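**Himley wooden dish rack, dark finish** – item 3067

I've sold dish racks in my little shop since June, and the Himley is the one I keep taking home myself (sorry, stock room!). It's a dark reddish-brown wood rack with two long rails, a pair of crosspieces and upright pegs front and back. Your plates stand up between the pegs and that's the whole idea – no wires, no tray, no fiddly clips.

I use mine for everyday round plates, nothing fancy. Hubert Gruber, who packs our orders, swears by it for pan lids too, and I've come round to that.

Care is easy:

- wipe it down with a damp cloth
- let it dry standing up
- rub in a little Mösli wood oil when it starts to look thirsty

Please keep it out of the dishwasher! I tried it with an old one and the rails went fuzzy. 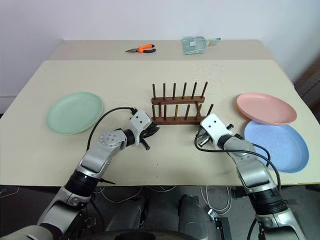 *Himley rack with round plates in pale green, pink and light blue. Plates sold separately.*

The plates are from the Vistero range and you can mix the colors any way you like. Orders go out in a plain box, and if a peg arrives loose, write to me and I'll send another rack.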